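Packaging and Returns, Week 4 handout
Posted Sep 26, 2023
Instructor: Yiğit Türkmen

Reading for this week: the Hesby returns file, pages 1 to 70. Yes, all of it. The good part starts on page 41.

What a return costs

Last week we followed a parcel out the door. Most textbooks stop there, wave goodbye and go home early. This week the parcel comes back, usually in worse shape and with a note.

A return has at least four costs: the freight, the labor of opening and checking, the loss in value, and the time the item spends on a shelf while somebody decides whose problem it is. Students always remember the freight. Companies do too, and that's how they end up with a very cheap carrier and a very full back room.

Look at the Hesby figures for August. They logged 1433 returns. Of these, 588 were put straight back into stock and 202 were sent to repair. Work out what is left over before you come to class, then look for it in the file. You won't find it. Hesby's term for this group is "pending," a word we will be discussing at length.
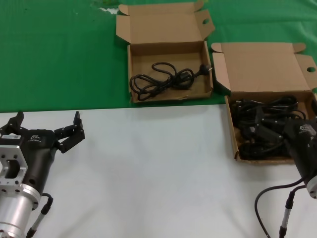 Grading means putting a returned item into a class so that the next person knows what to do with it. Hesby uses A, B, C and D. Prirnis, a competitor half the size, uses "sell" and "don't sell." I'll let you guess which of them holds longer meetings.

The case for more grades is that a B item can be sold at a small discount and a C item at a large one, so you recover more money. The case for fewer is that the person doing the grading has a minute per item and a sore back. If two graders can't agree on what separates B from C, you have three grades and a coin.

Terms to know

Disposition: the decision on where an item goes next.
Recovery rate: what you got for the item, divided by what it would have sold for new.
Touch: any time a person handles the item. Touches cost money.
Restocking fee: a way of charging customers for the privilege of never buying from you again. (On the exam, please use the definition in the reader.)
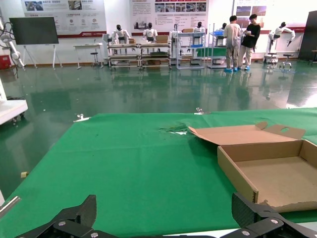
Who pays?

In the Landance case, the seller offered free returns for any reason. Sales went up and everyone was pleased until the second quarter, when it emerged that one group of customers was ordering three sizes of everything and keeping one. Landance called this abuse. The customers called it shopping. Read both letters in the appendix and note that neither side asks what the sizing chart looked like. I have seen the sizing chart.

For section

Bring one page, typed, on the following. Oral Housewares wants to let customers keep any item under a certain price and refund them anyway. Pick the price and defend it with numbers. "It feels fair" was the most popular answer last year and did not do well.

Problem set 3 is due at the start of class. The printer on the second floor is still broken, and I am still not accepting that as a disposition.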